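Workshop & Storage board
Topic: Stainless benches and blue shelving on carpet, would you do it again?

dawber_f
Evening all, and thanks again to everyone who talked me out of timber benches back in November. We've finally got the parts room at Broledden set up and I'm pretty chuffed, though I've got a few doubts I'd love your thoughts on. It's all on carpet tile, the landlord won't budge on that, and we're sorting black plastic and metal brackets mostly, licence plate holders and so forth. A few photos from the room: 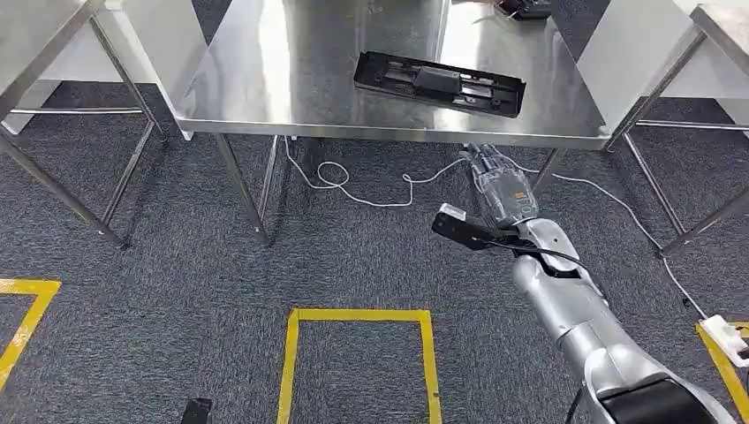
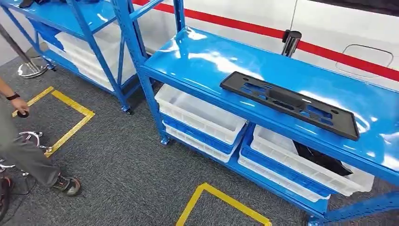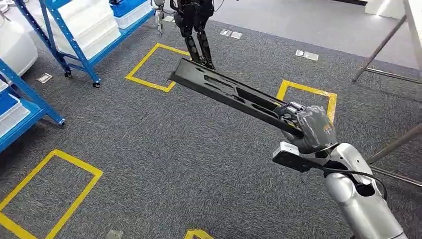
My main worry is the shine. The stainless throws the ceiling lights straight back at you, and by 4 pm my eyes are properly tired. Ronaldo reckons a grey rubber mat on each bench would fix it, but then I've paid for stainless and covered it up! Has anyone found something in between?

osaze_shehu
Looks lovely, Freya. I'd go the mat, sorry to side with Ronaldo. We had bare steel at Flembridge for 2 years and black parts slid about on it like soap in a bath. Ours cost $60 a bench and I've never once missed the steel.

ekaette_o
I'm going to disagree with Osaze (kindly!). Mats curl at the corners and collect every bit of grit going, and then you're scratching the plastic you were trying to look after. Change the light tubes or put diffusers on them first, it'll help with those glossy blue shelf tops as well.

osaze_shehu
Fair point on the grit, but ours gets a wipe each evening and it's been fine. Buy a thicker one and it won't curl.

damilola.a
Can I ask about the yellow tape? We put some down on carpet tile and it lifted at the corners within a fortnight — very disheartening after an afternoon on my knees.

dawber_f
Oh, I feel for your knees, Damilola. Vacuum first, press it down with a wallpaper roller and round off the ends with scissors. I'll try diffusers before I spend on mats, and if Ronaldo gets his way after all I'll come back and own up to it.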